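Windari Adds Disappearing Photos to Its Chat App

Windari said Friday that its chat app now lets users send photos that vanish after 90 seconds. The update is out for Android, with an iPhone version promised in June. The company calls the feature "leakproof" — a big word for a tool tested by 2,000 people.

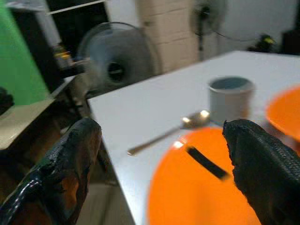

Can the other person still take a screenshot?
On Android the app blocks it, but a second phone pointed at the screen gets around that.

Windari has not said how long deleted photos stay on its servers.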